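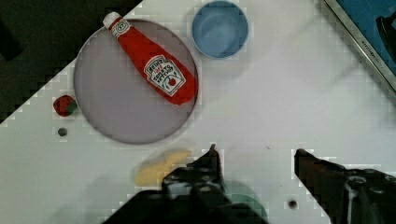

*3 min read*

Hi! I'm looking for someone to help me spend money sensibly, and I mean that as a real job with real pay. I run the robot bench at Klinhom, a small shop in Nindville that works on getting arms to handle kitchen stuff: plates, bowls, bottles, toy food, the things you'd find on a table after a kid has been playing restaurant. We have a budget for new equipment coming up in April, and I've reached the point where my spreadsheet has tabs that refer to other tabs that I deleted.

So, the job title is **Equipment Planner (part-time, fixed term)**. It's 40 hours a month for 3 months, and there's a decent chance of more after that if the second bench gets approved.

### What you'd be doing

Mostly you'd be figuring out what we should buy, when, and in what order. The wish list has 254 lines on it right now. Some of those are big (a second arm, spare grippers, a better table) and some are tiny (cable clips, so many cable clips). A lot of them are duplicates, because people type "gripper pads" and "finger pads" and "those rubber things" and mean the same part. I'd love for you to go through it, merge what can be merged, get quotes, and tell me which items have to be ordered early because they take forever to arrive.

You'd also spend time at the bench, watching sessions and writing down what wears out, what gets in the way and what we keep borrowing from ourselves. I can't stress this part enough! The last plan was written by somebody who never came downstairs, and we ended up with a very nice cabinet and no spare cables. 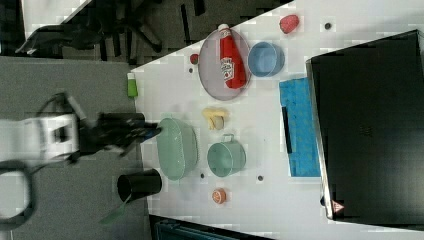 *Tabletop session with the kitchen set: plate, basin, pot, and toy food.*

Props are their own budget line, by the way, and people laugh at that until they see it. Soft toys, hard plastic, things with handles, things that roll. We want a second full set so both benches can run the same tasks, and matching colors and sizes is fussier than you'd think. If you've ever bought for a preschool or a theater you'll be right at home.

### The big questions for the plan

- Do we buy the second arm outright or lease it for the first year? I lean toward buying, but I'd like to be argued with.
- How many spare fingers and cables should we keep on the shelf?
- Stutholm has offered us a service contract. Is it worth it, or do we put that money into spares?
- Can we share shipping and storage with our sister site in Prolville? They need a lot of the same parts and we've never once ordered together (I know, I know).

### Who I'm hoping to hear from

You've bought equipment for a lab, a workshop, a school, a clinic, whatever, and you've had to defend the number to somebody holding the purse. You're comfortable calling a supplier and asking why the quote went up. You can keep a spreadsheet that other people can read.

You don't need to know how to program a robot. I can teach you what the parts are called in an afternoon, and the rest you'll pick up standing next to the table.

### Practical stuff

The work is on site in Nindville 2 mornings a week, starting at 9 a.m., and the rest of the hours you can do from home. There'll be a trip or two to Prolville, and we cover the travel. Pay is hourly at the senior technician rate, which I'll send you in my first reply so you don't waste your time.

### How to apply

Send me a résumé and one page on a purchase you planned, including something that went wrong with it. No cover letter, please. Drop it at the Klinhom front desk or use the jobs form on our site and put "Equipment Planner" in the subject. I read everything myself, and I'll write back either way. Applications close at 5 p.m. on the last working day of the month.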